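홈 제품 만들기 자료 후기 장바구니 고객문의
검색어를 입력하세요 검색 상세검색
최종 수정일: 2020년 7월 1일

Cilard 가죽 공예 입문 키트 (카드지갑용)

안녕하세요, 공방 Stindinley입니다! 카드지갑 하나 만들어 보고 싶은데 뭘 사야 할지 모르겠다는 문의를 정말 많이 받았어요. 저도 처음엔 송곳 따로, 바늘 따로 사다가 서랍만 꽉 찼던 사람이라 그 마음 잘 압니다. 그래서 제가 수업에서 매일 쓰는 것들만 모아 Cilard 키트로 묶었어요. 가죽은 미리 재단되어 있으니 칼질이 무서운 분도 괜찮아요.

구멍은 직접 뚫으셔야 해요. 처음엔 구멍까지 다 뚫어서 보낼까 했는데, 샘플을 써 본 분들이 망치로 톡톡 치는 게 제일 재미있었다고 하셔서 (저도 그래요) 그대로 남겨 뒀습니다.
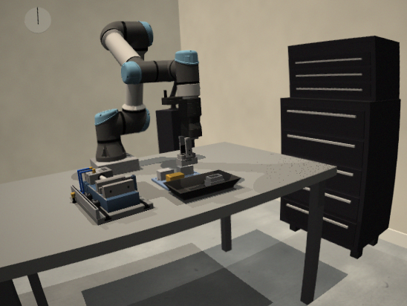

구성품

- 베지터블 가죽 조각 세 장 (겉판 한 장, 포켓 두 장)
- Boiko 목타 두 개 (2날, 4날)
- 왁스 린넨사 한 타래, 색상은 주문할 때 골라 주세요
- 끝이 뭉툭한 바늘 두 개
- 나무 슬리커와 단면 마감제 작은 병
- 종이 설명서

망치랑 고무판은 안 들어 있어요. 망치는 고무나 나무로 된 걸 쓰세요. 쇠망치로 치면 목타 머리가 금방 상합니다. 고무판이 없으면 두꺼운 도마도 되는데, 다시 요리에 쓸 생각은 하지 마시고요.

만드는 시간과 난이도

손이 빠른 분은 세 시간, 쉬엄쉬엄 하시면 주말 오후 한나절이에요. 실은 꿰맬 길이의 네 배쯤 잘라 두세요. 설명서에는 세 배 반이라고 적혀 있는데 초보는 꼭 마지막 두 땀에서 모자라더라고요. 새들 스티치는 왼쪽 바늘을 먼저 넣을지 오른쪽을 먼저 넣을지만 정해서 끝까지 지키면 줄이 고르게 나옵니다. 중간에 전화 받고 오면 꼭 헷갈려요, 저는 아직도 그래요.

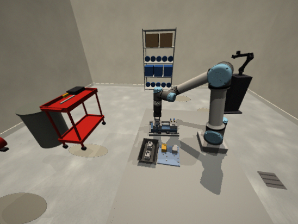 단면은 마감제를 얇게 바르고 슬리커로 문지르세요. 한 번에 듬뿍 바르면 겉면까지 번져서 얼룩이 남는데 이건 안 지워져요. 면봉으로 조금씩, 두세 번 나눠 바르는 게 저는 제일 편했어요. 마감제가 부족하면 512번 리필을 따로 주문하시면 됩니다.

어떤 목타를 쓰나요?

Boiko 목타는 날 간격이 3mm예요. 예전에는 Hivex 4mm를 넣었는데 카드지갑처럼 작은 물건에는 땀이 좀 커 보여서 바꿨습니다. 이미 Hivex를 갖고 계신 분은 그걸로 하셔도 돼요. 다만 한 작품에 둘을 섞지는 마세요! 앞뒤 구멍이 어긋나서 저도 겉판 한 장 버렸거든요.

설명서 도안은 Severyn Kuzmenko 님이 그려 주셨어요. 모서리 부분 그림이 특히 알기 쉬워요. 순서가 헷갈리면 글은 건너뛰고 그림만 따라가셔도 완성됩니다.

주문과 교환

색상은 탄, 브라운, 네이비가 있고 네이비는 지금 품절이에요. 9월에 다시 들어옵니다. 받으신 날부터 14일 안에는 교환해 드리지만, 구멍을 뚫은 가죽은 교환이 안 돼요. 목타 날이 휘어서 왔거나 바늘이 빠졌으면 고객문의에 사진 한 장만 올려 주세요. 바로 새로 보내 드릴게요.

가죽은 자연 소재라 혈관 자국이나 잔주름이 조금씩 있어요. 저는 그런 부분을 일부러 바깥으로 돌려서 쓰는 편인데, 싫으시면 주문 메모에 "깨끗한 면"이라고 써 주세요. 최대한 골라서 넣어 드립니다.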